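4.2 Pattern scale and room size

The survey covered 14 front rooms in Dakville and Mevdale, all in houses built before 1980. Wall coverings were sorted by repeat length and motif. Large floral prints were recorded in six rooms, mostly on a single wall. Two households had papered over an earlier layer without stripping it, and lifting at the seams was noted in both.

Yara Nasrallah measured the repeats; Zuweira Akpalu carried out the interviews. Residents tended to describe large prints as making a room feel smaller. The measurements do not test this. 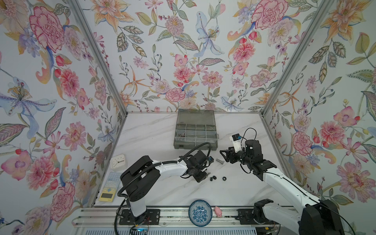
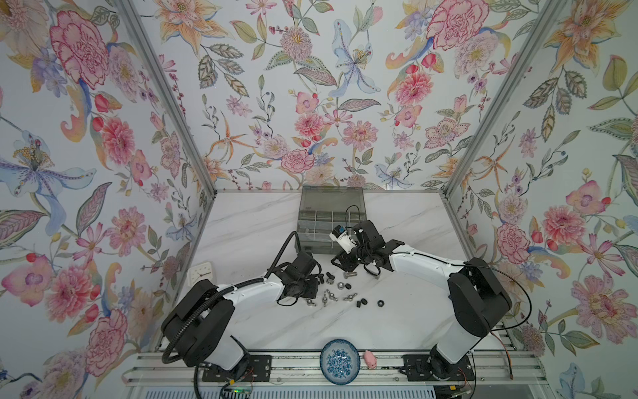 Fig. 6. Large-scale floral print on a pale ground, used on three adjoining walls (both views).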